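Equipment > Handling cells > Laundry > Stumero loading cell

Stumero laundry loading cell: setting up and upkeep

Reading time: 3 minutes

Print this page | E-mail this page

The Stumero is a two-handed loading cell for front-loading machines, sold by Zorkon and looked after from our workshop at Zamside. The maker's leaflet calls it "ready in minutes". We would not plan a morning on that. Allow up to 18 hours before it loads a drum without somebody standing next to it, and most of that goes on teaching it where the door opening is.

Fix the base first, then teach the rim of the container, then the drum. The leaflet has these the other way round and we have yet to see that work. Use one container and stick to it. The grip is set for a plain round rim, and a change of bucket means teaching it again.

Padding on the front of the washer is listed as optional. We disagree. White fingers and white enamel do not get on, and bubble wrap costs next to nothing. Keep it flat around the door surround and tape down any loose edge, or the fingers will find it.
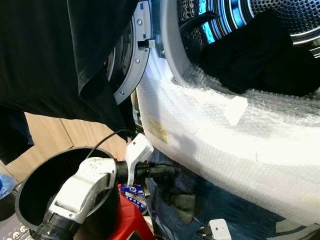
Stumero at a wrapped front-loader, one gripper on the rim of the container.

Dark clothes are the usual complaint. The leaflet says colour makes no difference. Teach with black garments anyway, and watch the lower lip of the drum, where sleeves and hems like to hang. Shutting the door on a hanging hem is still a job we leave to a person.

Upkeep
Wipe the fingers every 10 loads. Check the wrist joints for fluff at 500 loads and look along the cables for rubbing at the same time. Change the padding when it goes flat. Replacement fingers come from Reinholz and take 14 days, so keep a spare pair on the shelf.

If the grip starts to slip, clean before you adjust. Edgars Siliņa, who does our repairs, has been sent a good many "worn" fingers that only wanted a damp cloth.

A software update is promised for June and is meant to shorten the teaching. We will change the hours on this page when we have timed it ourselves.

Page checked March 19, 2025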